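Stop checking the price at 3 a.m.

Typing this fast before work. Been holding a bit of crypto for a while now, nothing huge, and I'm convinced the worst thing about it is the app on your phone.

Not the coins. The app. Ziditz sent me 14 alerts in one night last February. Fourteen! A coin I don't even own moved 12 percent and I got buzzed for it, twice. Who does that help? Ziditz, mostly. They get a fee every time I panic.

My friend Shivam Joshi disagrees, says alerts saved him when Rendley froze withdrawals. Fair enough. One alert, about your own money, fine. But thats not what we get. We get confetti when we buy and a sad red screen when we don't.

What I'd want: alerts off by default. Fees shown before the button, in normal size type. A waiting period on big trades, even an hour. People will say that kills the whole point of a market that never closes. Maybe. Stock markets close every night and folks still manage to get rich, or poor, at a resonable pace.
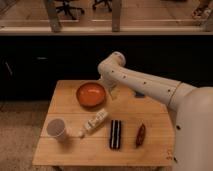 White robot arm over a wooden table, near an orange bowl.

Anyway I turned mine off. All of them. I look once in the evening, after dinner, then put the phone in the other room. Missed a jump last month, a decent one. Slept through it. Would do it again.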